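4. Good Practice for Recording and Running Tabletop Tasks

Welcome to the fun part! Your Pera arm is mounted, the gripper is calibrated, and you're ready to let it handle real things on a real table. The rules in this section come from the Tredley bench guidelines, which Dwynwen Gough and Tudur Gwynne keep up to date, and they apply every time the arm is powered, even for a quick try.

4.1 Before you power the arm

1. Walk the full reach of the arm and move anything you don't want touched. Bags, cables and coffee go outside the taped line.

2. Check that the stop button is within reach of the person running the task. If you have to lean across the table to press it, move it.

3. Agree out loud who is operating and who is watching. A bench session needs 2 people whenever the speed limit is raised above the training setting.

4. Open the task sheet and read the object list. Every object on the table should be on the list or marked as background.

Caution: Long sleeves, lanyards and loose hair must be tied back or tucked in. This applies to visitors too.

4.2 Setting the table

5. Wipe down the tabletop and let it dry. A clean surface makes it much easier to spot a plate that has slid since the last run.

6. Place the larger items first (racks, bowls, trays) and then the plate. Leave a finger's width of clearance on both sides of anything the gripper will close on. Background items can stay close by, and we encourage it! A table with a bit of everyday clutter teaches you far more about your task than a bare one.

7. Use food items that are firm and undamaged. Replace fruit as soon as the skin splits. Nothing that has been on the bench goes back to the kitchen, ever.

4.3 Approaching an object

8. Start with the fingers open, wider than the object at its widest point. Bring the gripper in slowly and keep both fingertips in the wrist view the whole way. With round fruit on a plate, you want to see the fruit between you and the far rim, with a clear gap between the fingers.

Note: Streaks and smearing in the wrist view are common while the camera or the objects are moving. Don't judge finger height from a smeared view. Pause, let the view settle, then go on.

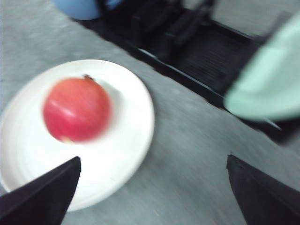

9. Line up the gripper before you lower it. Sideways corrections are safe above the rim and risky below it, where a fingertip can catch the plate and drag it along.

10. Close at the lowest force that holds the object. Raise the force one step at a time, and write the final setting on the task sheet so the next operator can start there.

Caution: Never steady a plate by hand while the arm is live. Press stop, wait for the status light to turn solid, and then reach in.

4.4 Naming and saving runs

11. Save every run, including the ones that go wrong. Dropped fruit and missed grasps are wonderful material for tuning!

12. Give each run its own number and never reuse one. If run 1155 was a mistake, mark it as rejected and move on to the next number.

13. Split long recordings at 3000 frames. The Vetesen viewer opens shorter files much faster, and reviewing them is a pleasure by comparison.

4.5 Closing the session

14. Open the gripper, send the arm to its rest position and switch off the power at the wall.

15. Wash plates and bowls, wipe the fingertips with a damp cloth, and check the pads for nicks.

16. Send the task sheet to Ngân Bùi. Report any contact with a person the same day, however light, on form 1672.

Continue to Section 5, Changing the Finger Pads.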